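## Keeping the hand-held pair in order

The pair of hand-held grippers we bought through Stamach last September has now been through 556 sessions, and Nazar Ivanyshyn has rewritten the care sheet. The old one was copied from the supplier and left out most of what goes wrong in practice. The new one is pinned up by the charging shelf at Usurness, and Farnura will get a copy with the next delivery.

Start with the fingertips. The yellow tips are push-fit and creep outwards with use, so one finger ends up longer than the other and soft items twist as they are picked up. Press both tips home before each session. If one still moves under your thumb, change it, and change its partner at the same time. Dragica Vidmar keeps the spares in the top drawer. We are down to four sets until the order comes in.

Next, the slides. Open and close each gripper slowly with nothing in it. It should run the whole way with no gritty feel. If it drags, brush out the slots with the dry brush. Do not oil them. We tried that in the autumn and the oil held on to lint from the cloth tasks, and Severyn Nechyporuk spent two afternoons cleaning it out.

The camera mount needs a look every morning. Check that the screws are snug and wipe the lens with the grey cloth only. If the mount has been knocked, run the checkerboard routine again before recording anything. A small shift is hard to see by eye but it shows in the data, and the sessions have to be thrown away.

Cables cause most of our stoppages. Let the lead hang free on the outside of the wrist, with enough slack to reach the far side of the table. Do not wrap it round your arm. When a recording drops out, try the plug at the gripper end first, then the one at the recorder. Embla Dahlgren has a tested spare lead and would like it back after use.

Faults go in the Dinu log, with the side (left or right) and what you were handling at the time. "Gripper playing up" is no help to whoever opens it up later.

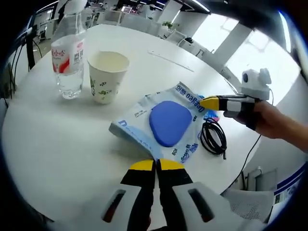
**Usurness, March 2023** — Both grippers at the round table, with a soft blue pad lying on its packet in front of the fingers. Soft items of this sort are where uneven tips show first, and Nazar now uses one as his last check after fitting a new set. Evangelia Vasilakis will go through the sheet with anyone who has joined since the autumn. Bring the gripper you normally use.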